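Clodside CPU Seating Practice Plate
Grenwood bench training range 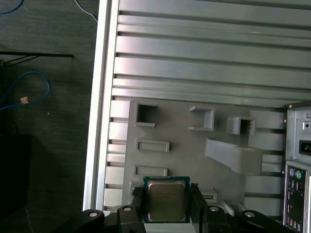 The Clodside is a light grey plate for people learning to handle desktop processors. It mounts inside an open computer case, so learners work at the depth and angle they will meet on a real build. Lay the case on its side before you start and leave the side panel off.

The plate takes up about the same footprint as a motherboard. It carries no live circuitry and must never be connected to a power supply. Use it with a retired or surplus desktop CPU. Processors are not supplied.

Handling the CPU
Hold the processor by the edges of the substrate with the silver heat spreader facing up. Keep fingers and tools off the gold contacts. Lower it level, let go, and don't press down. If it sits crooked, lift it straight up and try again.

What you get
Clodside plate, light grey matte finish
Mounting screws, pack of 9
Spare screws, pack of 7
Printed instructor notes with a 30 minute lesson plan

Not included: case, CPU, cooler, anti-static strap.

Price
$139 per plate, GST included. Schools and TAFEs can order on account.

Care
Wipe with a dry microfibre cloth. Solvent cleaners will mark the finish. Store flat and out of direct sun, and check the mounting screws at the start of each term.

Orders and returns
Plates are packed to order at our warehouse. Unused plates can be returned in their original packaging. For bulk orders or replacement screws, ask for Parveen Wanigasekara in sales. Technical questions go to Toivo Halonen.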